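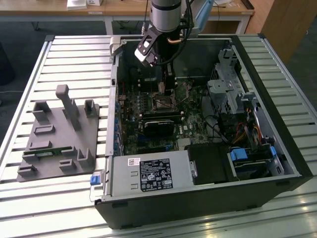

A desktop computer on its side with the side panel off.

Cleaning dust from the house before winter: the places we forget

Every year in December I close the windows and the heating goes on, and after two weeks I start to sneeze. For a long time I believed it was a cold. Then one Saturday I moved the refrigerator to look for a lost spoon, and I understood where the dust of our apartment lives. Since then I make one big dust cleaning before the cold months. These are my notes, in the order in which I do the work.

Start high

Dust falls down, so I begin with the tops of the wardrobes and the kitchen cabinets. In the kitchen the dust is mixed with grease and a dry cloth only pushes it to another place. I use warm water with a small spoon of dish soap, wait a few minutes, and wipe with an old cotton T-shirt. When the cabinet top is clean and dry, I lay down baking paper. Next year I take away the paper with all the dirt on it and put a new one.

Lamps come after this. Switch off the light and let the bulb become cold. For lamp shades of fabric I use a lint roller, the same that you use for a coat. A paper shade is more delicate, and for it I keep a soft paint brush 3 inches wide.

Radiators

My mother hung a wet towel behind the radiator and blew from the front with a hair dryer on the cold setting. I still do it this way. The dust flies to the towel and stays there. For the narrow spaces I put an old sock on a wooden spoon handle and fix it with a rubber band. Do this before you turn on the heating for the season, or the whole room will smell of burned dust on the first evening.

Behind the big machines

Pull out the refrigerator slowly, with a piece of old carpet under the feet if your floor scratches easily. Take the plug out first. The coils on the back or at the bottom collect a gray felt of dust, and a long narrow brush removes it well. I bought mine at the hardware shop in Pelberg, but a bottle brush will do it too. The washing machine I do not move alone, it is too heavy and the hose is short. There I only go along the side with a flat stick and a damp cloth around it.

The computer

We have a desktop computer standing on the floor, and this is the worst place for it. It takes in everything that the carpet gives. Two times a year I open it. I shut it down, pull out the power cable, press the power button one time more and lay it on the table. Before I put my hand inside I touch the bare metal of the case.

Use compressed air in short blows, with the can held upright. Hold the fan blades with a finger so that they do not spin. Please do not use the vacuum cleaner directly on the electronics, it can make static electricity. Dust that you blow out will land in the room, so if you can, do it on the balcony on a dry day.
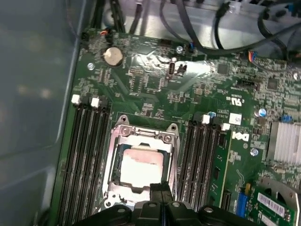
The processor in its socket, with the metal plate open.

For normal dust cleaning you have no reason to open this part, leave the cooler where it is. If you do take the cooler off, you need to wipe away the old paste with a cloth without lint and some isopropyl alcohol, and put new paste before you close everything. Never touch the small contacts of the socket. After cleaning I lifted our computer onto a low wooden box, and now I find much less dust in it.

Mattress and curtains

Vacuum the mattress on both sides with the small nozzle, and then leave it uncovered until evening. Curtains of polyester go in the washing machine at 35 degrees Celsius with little spin, and I hang them wet directly on the rail. The weight of the water pulls them straight and you save the ironing. Put a towel on the floor below them.

Cloths and what they cost

I have tried many special dusters. The Beseo one with the long handle is good for ceiling corners, but the refills are expensive and I wash mine by hand. It can be done maybe four times before it loses its hair. For everything else a microfiber cloth, a little damp, is enough. Do not use fabric softener when you wash microfiber, afterward it only smears.

The vacuum filter comes last of all. I knock it out in the garbage can outside, rinse it if the manual permits, and let it dry for a full day before I put it back.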